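Averaging In Slowly: Does Dividing Up a Purchase Help a Nervous Beginner?

A project report for the Personal Investing unit, Wenport College
Prepared by Vilmos Rácz
Supervising teacher: Sylvain Carré

Why I chose this topic

When my grandfather sold his boat he left the money sitting in a savings account for the better part of two years, and whenever we came over for lunch he would tell us that he was going to put it into shares "when things settle down." Things never did settle down to his liking, and I think that is where this project really began. I wanted to know whether a person like him would be better off putting all of his money into the market at once, or feeding it in a little at a time on a regular schedule, which is usually called dollar-cost averaging.

I should say at the start that I am not a statistician and that my results come from a classroom exercise with paper money. I did enjoy it very much though, and I have tried to set out what I did clearly enough that another student could pick it up and carry on.

The two methods

The first method is the lump sum. You have your money, you choose your shares or your fund, and you buy everything on the first day. From then on your result depends on what the price does after that one day.

The second method is averaging in. You divide the money into equal parts and buy one part at each interval, whatever the price happens to be. When the price is low your fixed amount buys more units, and when it is high it buys fewer. The rest of the money waits in cash, which feels safe but also means it misses out on any rise (and on any dividends) while it waits. I found that most of my classmates understood the first half of that and had never thought about the second.

How the exercise was set up

Our class uses a practice trading program called Triline, which has made-up companies and a price history that the teacher can start from any point. I picked two of its companies. Kanix behaves like a small mining business and jumps about a great deal. Mocanu is more like a grocery chain and plods along with a steady dividend.

I asked 23 students to take part. Each began with the same amount of paper money and was given one method and one company by drawing a slip from a hat. The averaging group bought in 11 equal parts, one per trading period. Everybody kept a small diary where they wrote down how they felt about their holding and whether they were tempted to break the rules – this turned out to be my favourite part of the whole project.

Brokerage was charged on each purchase. Mr. Carré insisted on that, and he was quite right to, as it made a real difference for the people buying in small parcels.

What we found

With Mocanu, the lump sum group finished ahead. The price drifted upward for most of the run, so every parcel bought later cost a bit more than the one before it, and the averaging group also paid brokerage over and over again. The gap was modest but it showed up for every student in the group.

Kanix was a different story. It fell sharply soon after the start, from 68 to 47, and then spent a long while climbing back. The averaging students picked up a good many units near the bottom and ended in front, even after costs. The lump sum students mostly got back close to where they started, with some colourful language in their diaries along the way.

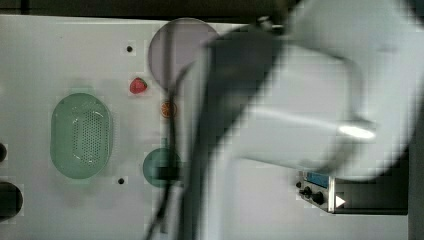 What the diaries told us

I had expected the diaries to be a bit of fun on the side, but they changed how I think about the question. Several of the lump sum students in Kanix wrote that they would have sold at the low if the rules had let them, and selling there would have locked in a much worse result than anything in my tables. The averaging students grumbled about boredom, but hardly any of them wanted out.

So a method that comes second on paper might still suit a person better, if it is the one they can stick with.

Weak points and next steps

There were only two companies and one starting point for each, and a different starting point could easily have turned the Kanix result upside down. I also paid no interest on the waiting cash, which was unfair to the averaging group. If I had my time again I would run several starting points, add interest, and try a shorter schedule with fewer and larger parcels to bring the brokerage down.

I finished the last of the tables in December and would like to thank everyone who kept their diary going right to the end. The spreadsheet is in the class folder for anybody who wants to check my sums.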